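Is a robotics open day worth it if you know nothing about robots? 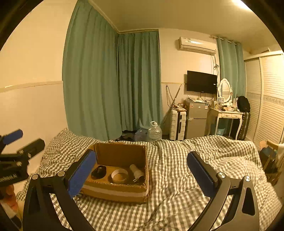

Photo: Gilang Pelupessy

Posted in Days Out and Events

My nephew has talked me into going to the Wukidham open day in December. I've looked at the programme and it promises "hands-on manipulation demonstrations", which could mean anything from robots to osteopathy. The photo is one I took at Mangundap's little demonstration last year. There were two hand-held grippers, blue pads on the fingers, and a cardboard box on a bed with a computer mouse, a roll of white tape and a plug or charger of some sort in it. I had a go for a few minutes, handed the thing back and went to find the biscuits.

I'd like to get more out of this one. Tickets are 36 each for adults, so between us that's a takeaway and a half. What should I be looking at, what should I ask, and is it all right to bring a fourteen-year-old who will certainly ask how much everything costs? Also, does anyone know about parking?

Gilang Pelupessy

Azlan Ginting

I've been to Wukidham twice, once as a visitor and once because my sister was on the Ener stand and needed somebody to carry crates. Go, and take the nephew. They love the cost question, it's the only one they've rehearsed.

Get there before 11. The main hall holds 153 and after that they run a one-in, one-out system on the door, which in practice means you stand in a corridor reading a poster about ball bearings. I can still recite parts of it.

On what to look at: ignore the big arm in the middle that waves. It waves all day. Go to the side tables where people are using the hand-held grippers, same sort of idea as the ones in your photo, and watch somebody who has been at it for a while. They're slow and very tidy, and they approach the object from the same sort of angle each time. Then watch a member of the public do it and see the difference. When your turn comes, try something round first and something awkward second. Your mix of mouse, tape and plug was a good one, because each of them wants holding differently. I'd find the plug the annoying one, with the prongs.

Things worth asking:

How many goes at a task do they need before it's any use? (At the Ener stand the answer was 3000, said with the expression of somebody who had done most of them.)

What happens when you drop something? Do they keep that one or bin it?

Why a bedroom or a kitchen and not a nice clean bench? I got a proper answer to this, twenty minutes long. The short version is that homes are full of curtains and suitcases and rumpled bedding, and a robot that has only ever met a bench goes to pieces at the sight of a duvet.

Don't ask when it'll do the ironing. The man at Putera has heard it.

Parking is the field behind the sports hall. Wear boots – it's a field in December.

tealeaf_and_toast

It's alright. Bit loud. The café does a decent jacket potato but the queue was 100 people long when I went so take sandwiches. Didn't understand any of the robots but my lad got a free lanyard.

Gilang Pelupessy

Thank you both. Boots and sandwiches noted. Azlan, did they let you have more than one turn, or is it one each and move along? He'll want to know before we set off.

Azlan Ginting

One each when it's busy. After three o'clock they'll let you stay on until your wrist gives out.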